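로봇 팔 조작 데이터 수집 참여자 모집 (Panatden 프로젝트 2기)

게시일: 2021년 1월 13일
모집 인원: 12명
근무 형태: 단기 계약, 주 2회 이상 출근

안녕하세요, Mident 로봇학습팀입니다!

저희는 로봇 팔이 어수선하게 뒤섞인 물건 더미에서 원하는 것을 골라 집도록 가르치고 있습니다. 그러려면 사람이 직접 팔을 조종해서 보여 준 시범이 아주 많이 필요해요. 지난 10월에 시작한 1기에서는 참여자분들이 시범 1071건을 남겨 주셨고, 그 데이터로 첫 모델을 학습시켰습니다. 공이나 나무 블록은 꽤 잘 집는데 구겨진 천과 얇은 비닐 앞에서는 아직도 한참을 헤맵니다. 2기에서는 바로 그 어려운 물건들을 집중적으로 모으려고 합니다.

하시게 될 일

- 조종 장치로 로봇 팔을 움직여 바구니 안의 지정된 물건을 집고 목표 위치에 옮기기
- 회차가 끝날 때마다 물건을 다시 섞고 배치 바꾸기
- 성공, 실패, 재시도 여부를 기록표에 입력하기
- 지시문 붙이기 (예: "초록색 뾰족공을 집어서 노란 상자에 넣어 줘")

실패한 시범도 버리지 않습니다. 놓쳤다가 다시 잡는 과정이 학습에는 무척 귀한 자료라서, 처음부터 능숙하지 않으셔도 괜찮아요. 한 세션은 시범 108건을 넘기지 않고, 중간 휴식은 원하는 때에 쓰시면 됩니다.

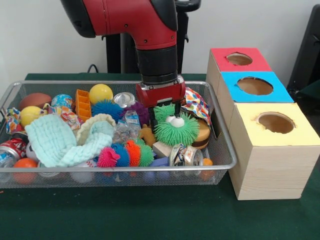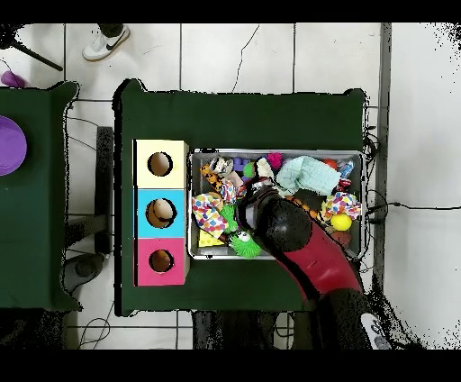

물건이 가득 담긴 바구니와 로봇 팔, 그 옆으로 윗면에 둥근 구멍이 난 상자들

물건 구성은 계속 바뀝니다. 말랑한 공, 인형, 수건, 찌그러진 캔처럼 잡는 느낌이 전혀 다른 것들을 일부러 한데 섞어요. 같은 공이라도 수건에 반쯤 파묻혀 있으면 접근하는 각도부터 달라지는데, 그 요령을 스스로 찾아내는 재미가 상당합니다. 1기 참여자분들이 알려 주신 집기 방법 몇 가지는 지금 저희 작업 지침서에 그대로 들어가 있습니다!

이런 분을 찾습니다

- 만 18세 이상으로 평일 낮 시간에 출근 가능하신 분
- 비슷한 동작을 반복하면서도 차분하게 집중하실 수 있는 분
- 간단한 표 입력이 가능하신 분
- 로봇이나 프로그래밍 경험은 필요 없습니다. 전공도 무관합니다.

게임 패드를 오래 다뤄 보셨거나 뜨개질, 모형 조립처럼 손을 쓰는 취미가 있으시면 지원서에 꼭 적어 주세요. 왼손잡이 지원자도 대환영입니다. 데이터가 한쪽 손 습관에 치우치지 않았으면 해서요.

근무 안내

장소는 Mident 연구동 Roussel실이고, 자세한 위치는 면접 안내 메일로 보내 드립니다. 첫 이틀은 유급 교육 기간입니다. 비상 정지 방법과 팔의 작동 범위를 먼저 익힌 뒤, 연습용 물건 몇 개만 놓고 조종을 시작합니다. 교육은 데이터 수집을 총괄하는 은톰비 셰지(Ntombi Shezi) 연구원이 맡습니다. 급여는 시급제로 매주 정산하며, 금액과 근무 시간표는 면접 때 서면으로 안내합니다.

수집 중에는 작업대와 주변이 카메라로 녹화됩니다. 참여자의 얼굴이나 음성은 학습에 쓰지 않으며, 시작 전에 동의서를 함께 읽고 서명하는 시간을 갖습니다.

지원 방법

자유 양식의 짧은 자기소개와 출근 가능한 요일을 적어 채용 페이지의 'Panatden 2기' 항목으로 제출해 주세요. 면접은 30분 정도이고, 직접 팔을 움직여 보는 체험이 포함됩니다. 지원서는 도착하는 대로 검토하며 인원이 차면 마감합니다.

문의: 채용 담당 레세호 비서르(Lesego Visser), 채용 페이지 문의란 이용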